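Support Center > Rental and Display Furnishings > Writing Room Sets
Ticket 511
Subject: Brush rack, two hooks without brushes; pen cup and acrylic board to be confirmed against set list
Status: Closed
Priority: Normal
Product: Pundport Writing Room Set, dark finish
Opened by: Buppha Suksawat, Figueroa Study Center
Assigned to: Pretard Furnishings Support, Second Line

Description of issue

The Center received the Pundport set for use in its introductory calligraphy course. On setting out the table, staff observed that the brush rack has six hooks and that four brushes were supplied. The set list issued with the order does not state how many brushes should be included. The Center requests written confirmation that the delivery is complete.

The Center further requests advice on the following points:

Whether the pale patch of wood on the top rail, directly behind the dragon head, is a fault in the finish.

Whether the black mesh pen cup and the clear acrylic board belong to the set, or were packed in error from another order.

Whether the large brush may remain on the rack between classes.

Action by support, first response

The customer was asked to place the rack on the table against the wall, with the brushes hung. The customer was advised not to apply oil, wax or stain to the rail until the finish had been reviewed.

Attachments received from customer 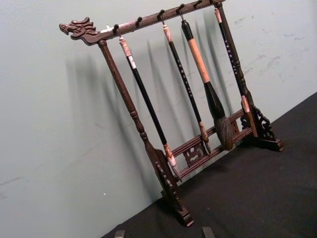
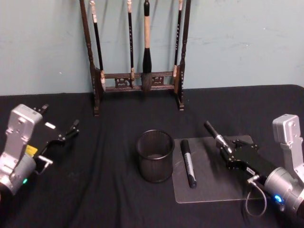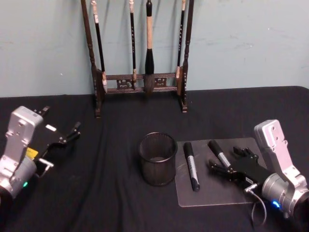
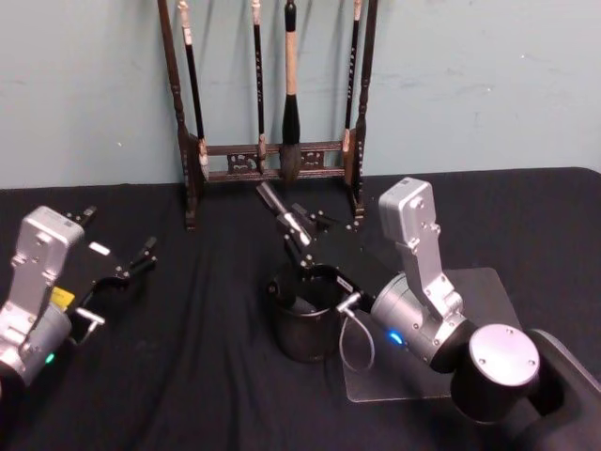 Portland, May

Review of attachments

The first attachment was used for the rail and hooks. The second and fifth hooks from the left are empty and the remaining four are in use. All six hooks are present. The dragon head is in place at the left end of the rail, and the pale area behind it is consistent with unfinished wood.

The second and third attachments were used for the accessories. The mesh cup and the rectangular board with rounded corners match the items listed under Vevport Desk Accessories, which ship in the same carton as the rack. The board shows light scratches. The two black markers resting on it in the third attachment are not on either list, and the customer has confirmed that they are the Center's own.

Findings

1. Brush count. The Pundport set is supplied with four brushes, three slender and one large. The two additional hooks are provided for brushes the customer may already own. No item is missing. The set list will be amended to state the number.

2. Finish. The pale patch is accepted as a finishing fault. It does not affect the strength of the rail. The customer was offered a replacement rack or a touch-up kit, and selected the kit.

3. Acrylic board. Light scratching is not covered once the protective film has been removed. The customer reports that the film was removed on receipt. No replacement is due. The board should be wiped with a soft damp cloth, and paper towels should not be used.

4. Large brush. The brush may be stored on the rack. After washing, excess water should be pressed out by hand and the brush hung with the tip down. Where the table is covered with cloth, a sheet of blotting paper should be placed beneath the brush until it has dried.

Customer reply

Ms. Suksawat acknowledged the findings and asked whether the rack could be moved with the brushes in place, as the room is shared with other classes.

Response by support

The brushes should be taken down before the rack is moved. The rack should then be lifted by both upright posts, held low, and never by the top rail or the dragon head. On a cloth-covered table the feet should be set down flat and the cloth smoothed in front of them.

Resolution

Touch-up kit dispatched at no charge. Drying time is 45 minutes per coat, and 3 coats are recommended. The customer may reopen this ticket within 30 days of closure if the color of the repaired area remains visibly lighter than the rail.

Ticket closed 11 July 2023 with the agreement of the customer.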